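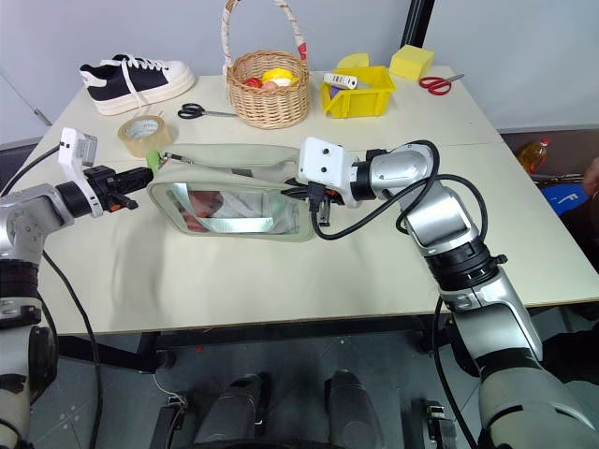
Green zip pouch, flat on the white table

Thread: Pencil cases and pouches, what lasts through a school year?

ojars_l
My daughter starts seventh grade in the fall and has gone through three pencil cases since last May. Two hard ones cracked at the hinge and the third was a cloth one where the zipper split. I'm looking at soft fabric pouches again. Does anyone have one that made it a full year?

kphromma
Zipper size matters more than the fabric. The cheap ones use a thin coil and it pulls apart as soon as the case is overfilled. Look for a number 5 zipper. My son has had a Mahawong canvas one since fourth grade and he is in sixth now. It's stained but it closes.

gcoste26
I'd go the other way and buy a tin. No zipper, nothing to split. Mine is from high school and I still keep drill bits in it.

kphromma
Tins are banned at our school. They get dropped on the floor in the middle of tests.

zuweira_o
Teacher here. They aren't banned in my room but I wish they were. Soft pouch, please. Also, most kids carry far too much. I had a student with 26 gel pens in a pouch made for maybe ten, and then the parents wrote to me about the zipper.

ojars_l
She does overfill. I'll admit that. What's a reasonable list?

zuweira_o
Two pencils, two pens, eraser, small sharpener with a lid, highlighter, six-inch ruler. Colored pencils stay home unless it's a map unit.

hemmin_c
I disagree on the ruler. A six-inch ruler is what wears through the corner seam. We keep it in the binder.

As for brands, I've bought Britano and Flilden. The Britano lining tore loose by winter break and caught in the teeth every time after that. The Flilden has no lining and has been fine. Unlined is easier to wash too. Turn it inside out, cold water, hang it up with the zipper open.

gcoste26
Unlined means ink goes straight through to the backpack.

hemmin_c
Then put the caps on the pens.

kphromma
If the slider gets loose, try squeezing the back end of it a little with pliers before you throw the pouch out. Go easy — if you squeeze too hard it won't move at all. A pencil rubbed along the teeth helps when it sticks.

ojars_l
Tried the pliers on the old one tonight and it closes now. I'll order an unlined one anyway and keep the old one for the colored pencils. Does Flilden make a wider size? She has a protractor.

hemmin_c
Yes, there's a large. The protractor goes in flat.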